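Protecting glossy floor tiles while sorting and packing a spare room?

Asked Mar 20, 2018 in Moving & Storage
1,147 views

Hi all! We're packing up the spare room before our move in April and I'm weirdly excited about it. There are 28 cartons to fill and a mountain of little boxes to sort into them. The floor is glossy beige tile and I'm terrified of scratching it, so I've put down a big sheet of pale green board as a sorting spot. Small stuff goes on the board, gets sorted, then goes into cardboard boxes along the edge.
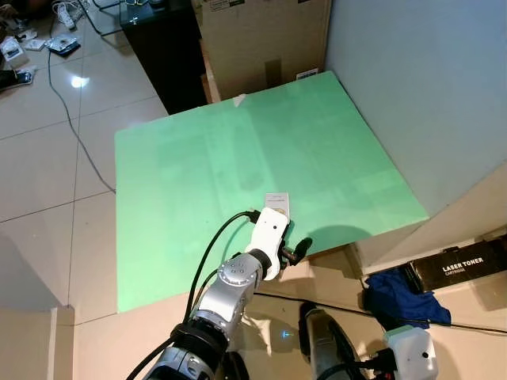 The green board on the tiles, small white box being handled over it

It's already a bit streaky and smudgy on top, which doesn't bother me, but I have two questions. Should I tape it down, and will grit get in underneath and do the scratching anyway? I'd love to hear what's worked for you!

2 Answers

Best answer
Love a good sorting board! I did our whole flat in Retitz this way and it made the job so much nicer – you can see everything at once and nothing rolls off under the furniture.

Grit is the real enemy on glossy tile. Vacuum first, then go over the floor with a damp microfibre cloth and let it dry properly. Lay an old flannelette sheet down, board on top, and lift the lot every evening for a quick sweep. I'd skip the tape on the tiles. If the board creeps, put a few squares of that rubbery drawer liner under the corners (mine was the Kistivlow stuff, 20 cm wide, cut up with kitchen scissors).

Keep the heavy cartons off the board altogether, they'll dent it. Pack the little boxes standing up like books, with the labels facing the same way, and you'll fit heaps more in! I got nearly 200 into my cartons and could still find the spare fuses on the first night.

Comment from the asker: The drawer liner is brilliant, I've got half a roll of it in the laundry! Off to find the scissors.

Answer
just use painters tape if it moves, comes off tile fine. we had ours down two weeks no marks. also wipe the smudges with a bit of dish soap, don't soak it or the edges might swell. good luck with the move!!

Was this page helpful? Yes / No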